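Chapter 3
Setting a Price

Every business that sells something has to decide what to charge for it. A price set too low may not cover costs. A price set too high sends buyers to another store. This chapter looks at how small firms work between those two limits.

We begin with Brirklow, a housewares shop owned by Kári Lund. When it opened in February, Lund added the same markup to every item – 15 percent over cost. By summer the shop had sold 309 items and still could not pay its rent.

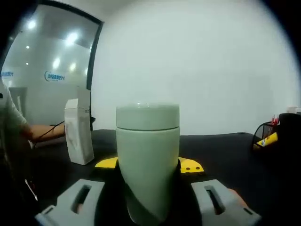
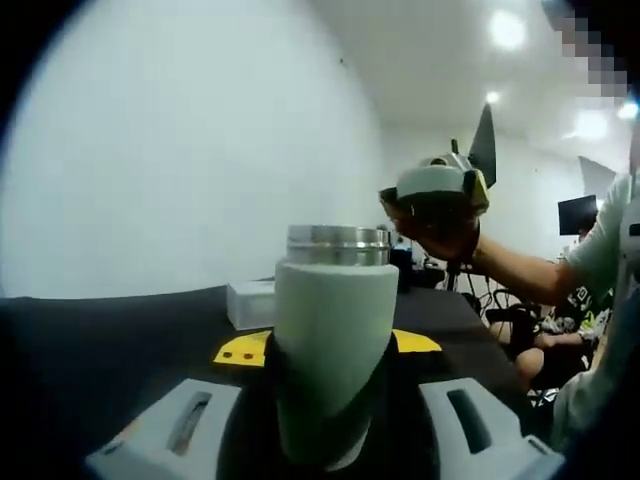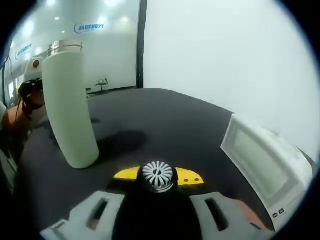

A markup has to cover more than the cost of the goods. Rent, wages, and insurance are fixed costs, and they stay the same whether a shop sells 14 items in a month or none. Section 3.1 defines fixed and variable costs. Section 3.2 uses Brirklow's records to find its break-even point, and compares them with those of Kvaran, a larger competitor.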